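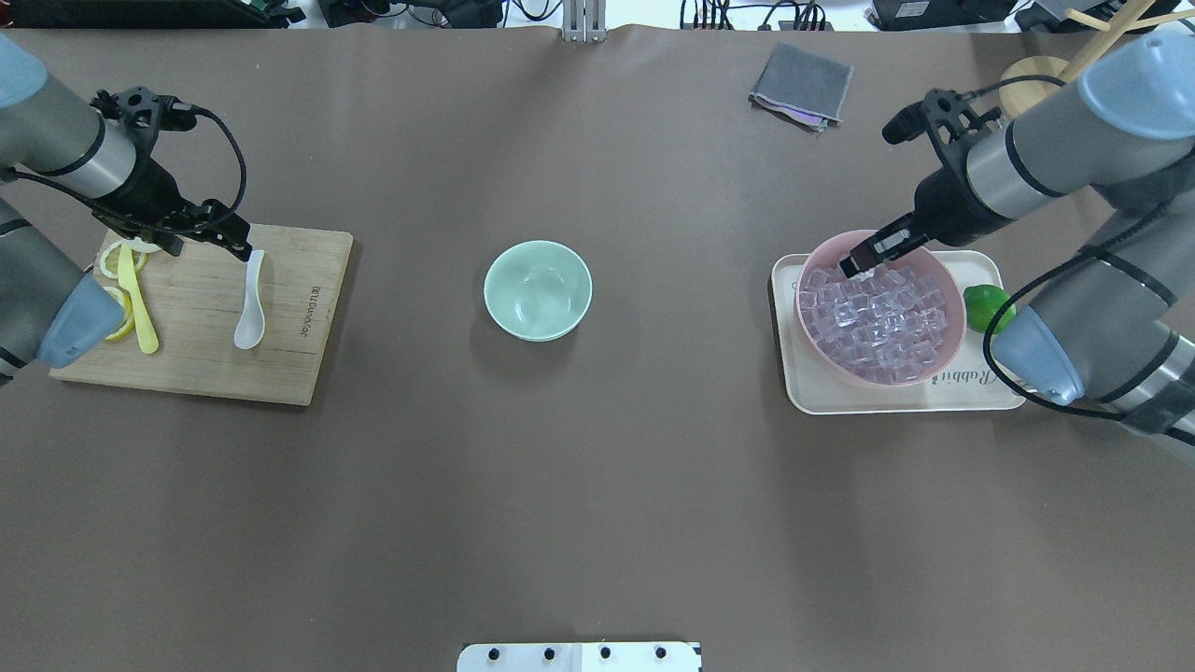 The Short Drawer

When my lease in Nelside ran out in February, I moved into a place with a kitchen you can cross in two steps. It has one drawer. The old apartment had five, and a closet I called the pantry, and I had filled all of it without much thought. Before the move I laid everything out on the living room floor and tried to decide what a person who cooks most nights needs to own.

I had help, in a way. A building on Geddes Street holds a swap shelf in its lobby, and I carried boxes there for most of a week. Other people were doing the same. The shelf was always heavy on the same goods: garlic presses, egg slicers, fondue forks, bread machines with the paddle missing. Knives and good bowls were gone by the next morning.

That seemed like useful information, so I started asking cooks I know what they reach for and what they have given away. Their answers agreed more than I expected.

Start with the board

Almost everyone named the cutting board before the knife. A bad board slides, warps, or is too small to hold a chopped onion and the rest of the onion at the same time. Most home cooks own several boards and like one of them.

Wood came up most often. It is easy on a blade and quiet in the early morning, when someone else is asleep on the other side of the wall. It can't go in the dishwasher, and it needs to dry standing up with air on both sides. A light rub of mineral oil when the surface starts to look chalky is enough. Food-grade oil from the drugstore works as well as the small bottles sold for the purpose and costs a good deal less.

Several people keep a second, smaller board for fruit. Onion and garlic hang around in wood, and you will taste them on a slice of lemon. Rubbing the board with coarse salt and half a lemon takes out most of the smell. If you don't have room for two, use one side for onions and the other for everything else, and mark a corner so you remember which is which.

Bowls do more work than pans

I had 11 bowls at the start and now have four. The ones I kept are ordinary glazed bowls, wide enough to whisk in and plain enough to eat out of. They hold chopped vegetables while the pan heats. They hold dinner after that, and leftovers with a plate on top.

Nested sets look efficient in a store. In practice the smallest one is too small for anything but salt, and the largest lives at the bottom of the stack, where you have to lift out all the others to reach it. Buying bowls one at a time, in the size you find yourself wanting, takes longer and goes better. They don't have to match. Different colors are handy if two people in the house eat different things.

Spoons and the reach test

Spoons multiply. Mine came from takeout bags, from a picnic set, and from a former roommate. A cook who runs a lunch counter told me to put every spoon in a box on top of the refrigerator and take them out only as I needed them. After a month, whatever was still in the box could go. I lost 14 spoons this way and haven't missed one.

She calls it the reach test, and it works on anything that isn't seasonal. Be fair to the turkey baster and the pie plate, which will fail in March and be wanted in November.

Light plastic spoons survived in more kitchens than I would have guessed. They don't scratch a nonstick pan and they weigh nothing. Keep them away from the burner and throw them out when the edge gets rough.

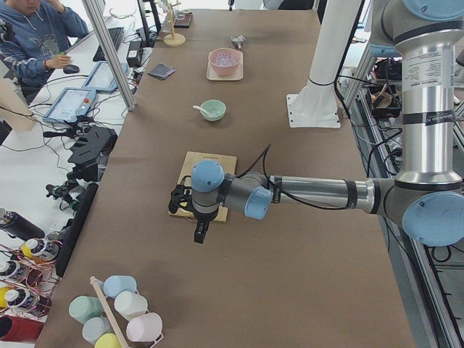

What to do with the counter

A small kitchen fails at the counter first. The mixer stays out because it is heavy, then the toaster stays out because the mixer does, and before long you are chopping on top of the stove.

I measured mine. With everything put away, I have 502 square inches of clear space, which fits the board, two bowls, and a plate. That is enough for any weeknight meal if I clean as I go. It isn't enough for pie crust, so I roll pie crust on the dining table.

A tray helps. Oil, salt, and the pepper mill sit together on it, and the whole thing moves in one lift when I need the room. For messy jobs, like breading or peeling beets, I put down brown paper and roll it up afterward with the scraps inside.

I did buy one new thing after the move, a Fivent rail that screws to the wall and takes three hooks. The pan, the colander, and the dish towel hang there. The drawer closes now, with room left at the back for string.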